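Textiles and Hand Skills, Unit 4: Stitches and Knots
Instructor: Rosaura Benavides
Notes for Monday, June 8, 2020

Reading for this unit: Hallent, chapter 9. The Bedoya article is optional, but the part on waxed thread will help with the sample card.

Last time we covered running stitch and backstitch. Both depend on tension along the whole line. Interrupted stitches work differently. Each one is tied and cut by itself, so if one fails the ones beside it still hold. The cost is time, and a knot for every stitch.

Terms to know

Bite: the distance from the edge of the material to where the needle goes in. Keep it the same on both sides.
Throw: one wrap of one end of the thread around the other.
Standing end: the long end, the one still attached to the needle.
Tail: the short end.

A single throw slips as soon as you let go. Two throws in opposite directions make a square knot, which lies flat. Two throws in the same direction make a granny knot. It looks close to a square knot and will often hold for a while, then roll loose under load. Most of the failed samples in November were granny knots.
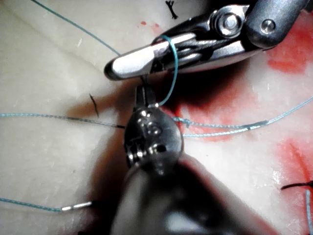 A surgeon's knot adds a second wrap to the first throw. The extra friction keeps the first throw from opening while you make the next one. Use it when the two edges are pulling apart, as with leather or heavy canvas. On thin cotton it leaves a lump, and a square knot is the better choice.

Thread matters too. Smooth synthetic thread is strong but slippery, so add one more throw than you would with cotton. Cut the tails too close and the knot can work itself open.

Common faults
Edges bunched up: pulled too tight.
Edges gaping: bites too far apart, or first throw slipped.
Puckering on one side: uneven bite.

For next class: finish a sample card with 11 interrupted stitches, 9 tied with square knots and 2 with surgeon's knots. Label each row. Bring the Olitz worksheet with the first page filled in.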